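Print this page | E-mail this article

Nuvell Tabletop Pair

The Nuvell Tabletop Pair is a two-arm robot kit sold by Fellen, a small outfit in Grornonport that mostly does parts and repairs for school labs. I've been keeping this entry up to date because the old one was a mess, so please forgive the first person (I did try writing it the stiff way and gave up after a paragraph).

What you get

The Pair comes as two arms, two grippers, a power box and a bag of cable ties you will absolutely use. Each arm weighs 83 ounces without its gripper and can lift 700 grams, plenty for cups, sponges, small boxes and most of the things people want a tabletop robot to pick up. Fellen lists 116 parts in the full kit, and the printed guide walks you through all of them in order. I put mine together over two long evenings in January and had a great time, apart from the wrist motors - those screws are tiny!

The arms don't have to match. Fellen will sell you one at a time, and plenty of owners run an older arm next to a newer one.

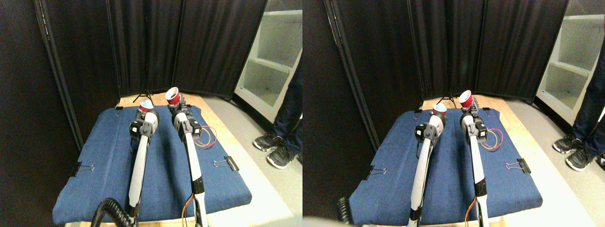

Cups are the classic first job, and I still think they're the best one. They're light, they're cheap, and if you squeeze too hard you've lost a few cents. Start with one arm until you're happy with the grip setting, then bring in the second. A padded mat clipped to the table is well worth having too, and a plain dark backdrop makes it much easier to see what the grippers are up to.

Software

The Pair runs on Adjei, a free control program that also works with a few other small arms. It has 56 ready-made moves, and the two-handed ones are the most fun by far. Saving your own moves is easy. Editing them afterward is not, and I usually end up recording the whole thing again.

Known complaints

Wiring is the big one. The leads near the wrist like to loop outward, and they need tying down before you try anything fast. The guide skips over this completely. Spare gripper pads also sell out a lot, so order extras with the kit.

See also: Fellen single arm; Adjei move library

Contact us | Copyright Grornonport Hobby Robotics Reference | Back to top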